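Can a Robot Mind the Shop Yet?
Second year project report, Service Machines module, Grevholm
Handed in Jun 21, 2018

1. Why I picked this

My aunt runs the till at Dela Peña, a corner shop with one door, one fridge and far too much stock, and I've done holiday shifts there since I was old enough to be useful. So when the project list came round and one of the titles was "chores and machines", I knew straight away which chores I wanted. Everybody else went for folding towels or loading dishwashers. I wanted facing up! If you've never worked in a shop, facing up is pulling things to the front of the shelf, turning the labels round, putting back whatever a customer has picked up and dumped in the wrong place (crisps in with the birthday cards, that sort of thing), and generally making it look as though no one has been in all day.

It's boring work and it never stops, and that makes it the sort of thing people say robots will do for us. My question was whether a decent two-armed robot could do a small bit of it now, on a table, with real groceries. I wasn't asking about a whole shop. I didn't do a till, or a fridge door, or customers, and I'm very glad about the last one.

2. The set-up

The robot is called Allo. That's our name for it, and it's stuck to the point where people say good morning to it. It has two white arms, each on its own base on the table, with black grippers on the ends. Most of the time it was being driven by one of us, and some of the time it was running what it had learned from being driven. I'll say which is which as I go along, as I got told off in my interim report for mixing them up.

For stock I tried to get a spread of things that are awkward in different ways. Bottles are heavy and slippery but at least they're the same shape every time. Bags of snacks are light and change shape when you look at them. Jars are easy to hold and horrible to drop. Little drink cartons tip over if you breathe on them. And a sandwich is a sandwich, so I'll get to that.

I borrowed the layout from the counter at Dela Peña: a stepped stand with jars, biscuits and small packets down the front, a clear rack for the bottles, wicker baskets for loose things, and a tray in the middle where items start from or end up, depending on the task card. A task card is just a line like "snack bag to basket" or "jar to tray". Over the whole project we did some 200 runs, which sounds like a lot until you see how many of them were me learning to drive.

3. The sandwich, and other soft things

I'd been told by everyone to leave the sandwich out. It's the most human of the items, if that makes sense. You pick one up without thinking, with just enough squeeze, and your fingers sort of ask it how firm it is on the way. Allo doesn't ask. Allo closes to wherever it has been told to close, and whether that's a hold or a squash depends on how well you guessed. I spent ages on this one item and I regret nothing. 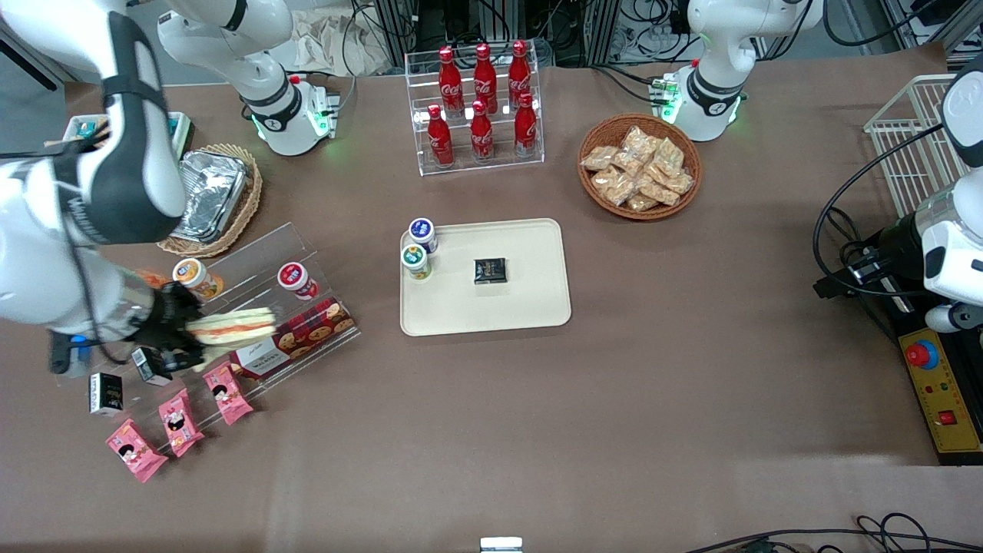
Figure 1. Allo's right gripper holding the sandwich, with the bottle rack and the stepped stand on the same table.

Driving by hand, I got to where I could lift it most times and still want to eat it afterwards (I didn't, before anyone in health and safety reads this). The trick was to come in from the side and go much slower than felt natural. When Allo ran on its own it was a different story. If the sandwich lay just as it had in training, fine. If I'd turned it a bit, the fingers would often come down half on the bread and half on the table, and the whole thing would skate off towards the tray.

The snack bags were better than I'd feared. A bag has corners and puffy bits, so there's nearly always something to grab, and if it's dropped into a basket of other bags it doesn't matter much how it lands. That's a point I hadn't thought of before I started: a basket is a very kind place to put things. A shelf isn't. A basket forgives you being off by a hand's width, and a step on a display stand doesn't forgive you being off by a finger.

The cartons were my low point. The stand is clear plastic, so it's hard to judge where its edge is on the screen, and the cartons are small and light. I knocked them over, picked them up, knocked them over again. My aunt would have had me sweeping the stockroom.

4. What a human brings without noticing

Halfway through I went back and did a shift at the shop with a notebook in my apron, watching my own hands. It's a strange thing to do and I recommend it. I found that I almost never do one job at a time. I'd be sliding a jar forward with the back of one hand while the other was picking up a packet, and I'd be looking at neither, because I was looking at the door. If something wobbled I steadied it with a knuckle. I used my hip on a drawer. None of that is on any task card!

I'd planned the robot trials as if chores were made of neat moves, pick this, place that, done. After that shift I rewrote half my cards to include the bits in between, like moving one thing out of the way to reach another. Allo's scores promptly went through the floor. I've kept both sets of results in the appendix, as I think the drop is the most useful thing I found.

5. Seeing the table

A lot of the trouble comes down to looking. When I work a counter I can lean over and look behind things. Allo has a camera fixed up and to the side for the overall view and then small ones at the wrists, and the wrist view is a lovely idea but it takes getting used to. It goes wherever the gripper goes. When you're close to the thing you want, it's brilliant, you can see right between the fingers. When you're not, you get acres of bare table and the edges of things, and you have to work out from a bit of basket rim where you've got to.

I got lost like that over and over in my first few sessions. In the end I learned to steer by whatever never moved, and the best landmark on the whole table was the yellow panel with the big red stop button. Once I could see that, I knew which way round I was.
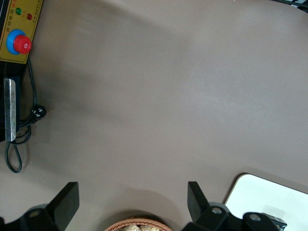 Precious Mangubat read this section in draft and wrote back that I was being too soft on the machine. A person on their first day gets lost as well, she said, but by the second day they aren't lost any more, and you don't have to show them the basket all over again because somebody has shoved it along a bit. She also thought I should stop saying "see" when I mean "has a camera". Why should a shop pay for something that needs the counter kept just so, when keeping the counter just so is the job?

I've left my wording as it was, mostly out of stubbornness, but I think she's right on the main point and I've used it in my scoring. Runs where I'd reset everything to its exact starting place now go in one column, and runs where I'd nudged things about, as customers do, go in another. The first column looks quite respectable. The second doesn't.

6. Cost, time and the bit about jobs

I was asked to say something about whether this would ever be worth it for a small shop. I can't give a proper answer, but I can give a rough feel. Facing up the counter at Dela Peña takes me a few minutes, usually while chatting. Getting Allo through the same sort of layout took most of an afternoon, with me standing by the whole time, and a good part of that was me putting things back where they'd come from.

My aunt's view, when I told her, was that she'd take one tomorrow if it did the floor and left the counter alone. She likes the counter. It's where people talk to her. I asked at Prinberg too, the bigger place by the station, and the manager there was far keener, mainly on the idea of something working through the night with the lights off and no one around to trip over it. I think that's the more likely way in. At night nobody is moving the snack baskets, so you'd get my first column and hardly any of my second.

7. So can it do the job?

Some of it, slowly, if you're watching. I'd trust Allo today to move snack bags into a basket and jars onto a tray. I'd let it have a go at bottles with me close by. I wouldn't let it near the small cartons on the stand, and the sandwich I'd only allow if no one was planning to buy it.

Things I'd do differently: start with the messy cards and leave the neat ones for later, learn to drive properly before recording a single run, and put some tape along the edges of the clear stand so the poor driver can see where it stops. I'd also like to try both arms at once, one holding the basket still while the other drops things in, which I ran out of time for. If I'm allowed the lab in August I'll make a start on that, and I've already asked my aunt to save me the dented stock.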